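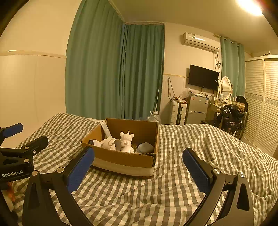
The Asness Gathering

The Asness Gathering is a yearly Christian prayer and teaching meeting held in June at Skasau, a small lakeside town, and I've been keeping this entry up for the site for a good while now. I try to stick to what I can check, but I go every year, so forgive me if I get a bit warm about it in places!

Origins

The Gathering grew out of a house church that met in Sabine Grube's living room. Sabine was a school music teacher, and she has told the story from the platform so many times that I could probably recite it in my sleep. She had been reading the book of Nehemiah, the part about rebuilding the wall, and felt strongly that the churches in the area should spend a few days together each summer just praying. The first meeting had 25 people at it and lasted a single evening. They sang, they prayed for the town, and then they ate potato soup (there are at least two versions of who made the soup, and I'm staying out of it).

The name comes from Asness Farm, where the second and third meetings took place in the barn. The farm was sold later on and the meeting moved into town, but by then everyone was calling it Asness and it stuck. Visitors still sometimes drive out to the farm by mistake.

Format

The modern Gathering runs for 4 days. Mornings are for Bible teaching, usually one book or one theme carried right through, and afternoons are split into smaller groups. Evenings are the big sessions, with worship first and then a message, and they have been known to run very late. I once got back to my room at ten past two and was up again for the early prayer hour, which I can't recommend to anyone over forty.

The early prayer hour is the oldest part of the program and in my opinion still the heart of it. There's no speaker and no music. People sit or kneel or walk around the edge of the hall, and anyone who wants to can pray out loud.

Communion is shared on the last morning. This took some working out, with Lutherans, Baptists and several Pentecostal churches all in the same room, and the arrangement now is that ministers from different churches take turns leading it.

Venue

Since leaving the farm the Gathering has used the Hinrichs Hall, a former grain store with a balcony on three sides. It seats 654, and the overflow goes to the Vadano Chapel across the street, where the evening sessions are shown on a screen. Some regulars prefer the chapel (better chairs, and you can hear yourself sing).

Leadership

Sabine Grube led the Gathering until her health made it difficult, and then handed it over to Arne Fröhlich, a pastor who had been running the youth tent. His style is quieter than hers. He teaches sitting down, mostly from the Psalms and the letters of Peter, and he leaves long silences that used to make me nervous. Sabine still comes and still picks the closing hymn.

Arne's first year in charge had the theme "Living Stones," from 1 Peter 2. It was also the year registration, counting day visitors, reached 2842, which is the highest figure in the printed reports I have on my shelf.

Disagreements

There have been a few. The longest one was over prophecy from the floor, which some churches wanted and others found hard to sit through. Words are now shared with one of the elders first, then read from the front if the elders agree. A couple of churches stopped coming over this, and one of them has since come back. There was also a sharp exchange of letters about drums.

Publications

The morning talks are printed as a booklet each fall. The older ones are hard to find, and I'm missing the second and the fifth, so if you have a spare copy please write to me through the contact page.

Last updated 2018-11-21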